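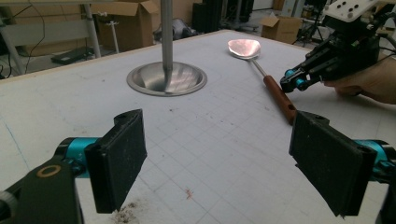
26 December 2019

Slept till ten, then had leftovers standing up, like a proper adult. The steel bowl and the big spatula or serving spoon with the wooden handle are still out on the grid table – and so is that little heap of dark gray dust or debris! I swear I wiped it all down on Tuesday. The reddish-brown spot won't budge either, so I'm trying baking soda tomorrow. Beat called from Duvham, talked for 40 minutes and wants his cake tin back by the weekend. Bed now.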